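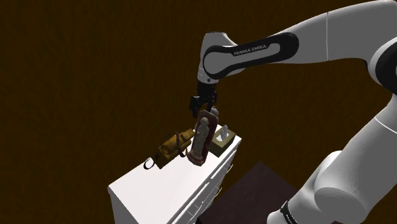
## 4. Planning the purchase

Read this section before requesting quotes. It applies to a single-arm bench station used for picking up and placing household objects. Most of the cost is settled by three decisions: the arm, the gripper, and what you can test in simulation before anything ships.

### 4.1 Before you contact a supplier

1. Write down the objects the station must handle. Include soft items such as tissues and bags, and thin items such as pens. Give the width and weight of each at its grip point.
2. Sketch the work surface with its height and depth. If the arm will work over furniture, include the height of the tallest object that will stand on top of it.
3. Decide where the base will be mounted. Orkix supplies a floor pedestal and a table clamp. Both are priced separately from the arm.
4. Have the sketch checked by whoever is responsible for the room. At Heststead this was Alun Mostyn, who moved the base to the other side of the bench before the order went in.

**Note:** Reach on a data sheet is measured with the arm stretched out. Plan for less when the gripper has to point straight down.

### 4.2 Sizing the gripper

1. Compare the widest grip point on your list with the full opening of the gripper.
2. Check the room needed outside the fingers. A two-finger gripper with linkages spreads at the knuckles as well as at the tips, and objects standing close together may not leave space for it.
3. Run the list in Urneo, the simulation package, with the exact gripper model you intend to buy. Use a crowded layout. A test with one object on a clear table will not show spacing problems.

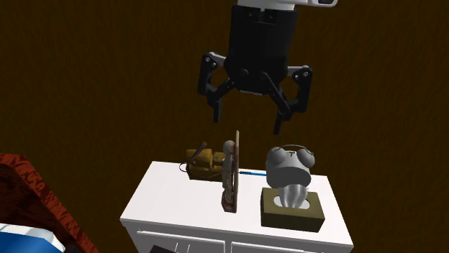

4. Save the results with the object list and attach both to the quote request.

**Caution:** Do not order fingertips until step 3 is complete. Cut or drilled fingertips cannot be returned.

### 4.3 Building the budget

Enter each item on its own line, even when the supplier offers a bundle. Prices below are in dollars and come from the Vrettos price list dated 31/07/2025.

| Item | Amount | When due |
|---|---|---|
| Urneo license, one seat | 1,000 | Before any hardware |
| Table clamp and base plate | 430 | With the arm |
| Spare fingertips and cables | 500 | After acceptance |
| Arm and gripper | By quote | On order |

The license comes first on purpose. Lutfa Wijesinghe's group bought the hardware first and had to exchange the gripper, and the return freight came to over 500. Freight is not refunded.

Set aside staff time as well. Modeling the objects takes longer than most buyers allow for, and bags with straps take longest. A strap can lie across other items or hang in the path of a finger, so the model should match the real bag closely.

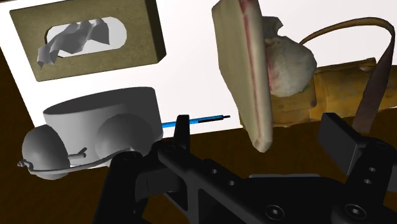

If modeling time is short, start with the rigid items and leave straps and cloth for a second round. Record which items were left out, as the acceptance test will need to cover them on the real station.

### 4.4 Placing the order

1. Send the request to at least 3 suppliers, with the same attachments.
2. Ask each one to state the lead time, the warranty start date, and who pays for return freight.
3. Check that the controller and its cables are included. Some quotes list the arm only.
4. Get written approval for the total. Orders for delivery in August must be approved before the price list expires.

**Note:** Questions about the budget sheet go to Kalliopi Sotiropoulos. Questions about mounting go to Alun Mostyn - include the sketch from 4.1.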